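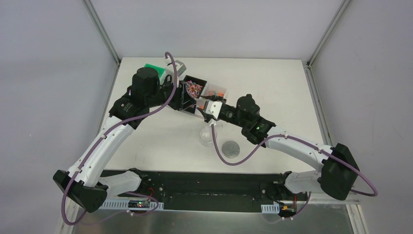
Thanh Vương

Slide 1. Start with the cell. Two arms, one table, panels at the back and sides. The purple cables are the subject of the talk. Point out how the one on the right hangs in a U over the table before it runs up the forearm.

Slide 2. What happened. On a Thursday in October, at the Miltach site, the left arm stopped partway through a sorting run. The log showed a lost connection at the gripper. We restarted and it ran for 40 minutes, then dropped out again. Pause for the log excerpt.

Slide 3. What we checked first, and why it cost us time. We blamed the Stistberg controller software and rolled it back. Same fault. We had 185 cycles logged before anyone moved the cable by hand and saw the signal go.

Slide 4. Cause. A wire had broken inside the jacket, close to the connector. The outside looked fine. The clip on the forearm was set too tight, so every wrist turn bent the cable at the same spot.

Slide 5. Safety. The arm held position when the signal dropped, but the gripper kept its last command. Say this slowly. Nobody was hurt. Power off before you reach in, even if the arm looks stopped.

Slide 6. Changes at Erberg and Miltach. Looser clips, a bend test by hand every 2 weeks, spare cables on the shelf. Take questions on the gripper command here.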